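Tustard Hand Gripper, Build and Set-up Guide
Section 7: First session on cloth
Updated February, Tustard build group, Wincombe shared workshop

Read section 6 first if the fingers aren't pinned yet. Don't skip the pin check, loose pins wreck a whole session and you only find out at playback.

Parts you need out: both hand grippers, both cables, recorder, laptop with Veltby loaded, spare pads, small screwdriver. Plus something to fold. Bed works better than a bench. Soft surface, fingers can go under the cloth without catching.

7.1 Before you power up

1. Fit the pads. Texture side in, facing the other pad. Press hard for a slow count of 16, edges too.

2. Check the four round caps on the linkages, two per side. Should turn under a fingertip, should not wobble. Wobble = back to 6.4.

3. Squeeze and let go a few times. Both fingers come back together. If one lags, look for print strings in the triangle cutouts.

4. Lay the first item out on the bed. Track pants are a good starter, long straight legs, ribbed cuff to grab, stripes down the side so you can see a twist at once. Set them flat enough to reach the cuff from your side. Jaws open before you move in.
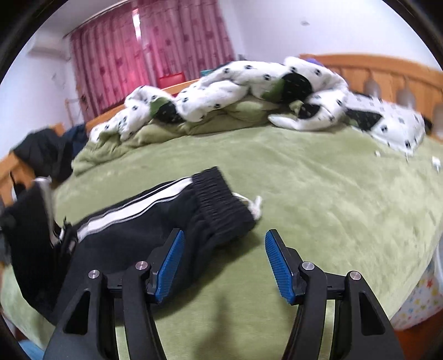

5. Plug in the cables. Gripper end first, recorder end second. Leave a loop of slack by your elbow. CAUTION: never run the cable over the finger linkage. It gets nipped and the Lü connector is a pain to re-solder.

6. Power on. Wait for the steady light. Blinking means the card isnt seated.

7.2 Setting the squeeze

Default squeeze in Veltby is 41. Fine for cotton tees, too light for anything with thick elastic.

7. Start at the default. Pinch the cloth near the waistband, not on it. Lift a hand's width, hold, put down.

8. Slips? Go up in small steps. Pads leave marks on the cloth? Come back down.

9. Two people, two grippers: agree who holds and who pulls before you start. Holder pinches and stays put. Puller does the moving. Swap after each item or your wrist will complain.

NOTE: come in low along the blanket. Coming straight down from the top just pushes the cloth away, and you end up chasing it across the bed.
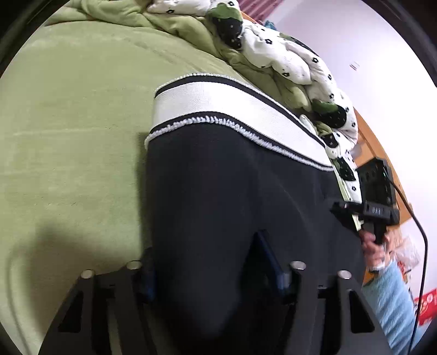 If you still get slips after two or three bumps in the setting, stop turning it up. Nearly always the pads. Wipe them with a dry cloth, fleece fuzz gets into the crosshatch and they go slick. Still bad, swap them. Pads off our molds last for 4,000 squeezes, less if you do a lot of denim.

CAUTION: fingers out of the jaws while someone else is squeezing. It's only plastic but the linkage pinches skin.

7.3 Recording a fold

10. Start the recorder, then hold still for a breath. Veltby lines the two grippers up off that still bit. No still bit, no line-up, session's no good.

11. Fold at working speed. Not slow motion. Slow folds record fine but the arm learns to dawdle, and then you're back here doing it all over agian.

12. Keep the work between the fingers in view the whole time. Arms out wide, elbows low. If your partner's gripper has to come in close, let it come from the side.

13. Bulky knits: get one pad behind the cloth and one in front, then close. Grabbing just the surface stretches the rib and it springs back when you let go.

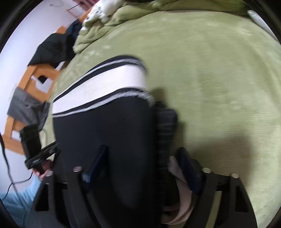
14. Dropped it? Keep recording. Pick it up again and finish the fold. Dropped grabs are useful, just hit the mark key so you can find them later.

15. Stop the recorder, then put the gripper down. In that order. Other way round you get a big thump at the end of the file and have to trim it.

NOTE: fast moves smear the picture. A bit of smear is ok. If a whole fold is smeared, do it again with more light, curtains open or a lamp off to one side.

7.4 Packing up

16. Power off before you unplug. Recorder end out first this time.

17. Jaws closed, rubber band on, into the box pads down. Don't hang them by the cable.

18. Copy the card same day. Name the folder by item and squeeze setting, e.g. trackpants_41.

Known bug: Veltby forgets the squeeze setting if the laptop sleeps mid-session. Check it each time you wake the thing up. Fix is on the list.

Related
- Section 6: Pinning the fingers
- Section 8: Lining up two grippers in Veltby
- Casting your own pads
- Re-soldering the Lü connector
- Wincombe workshop: booking the printer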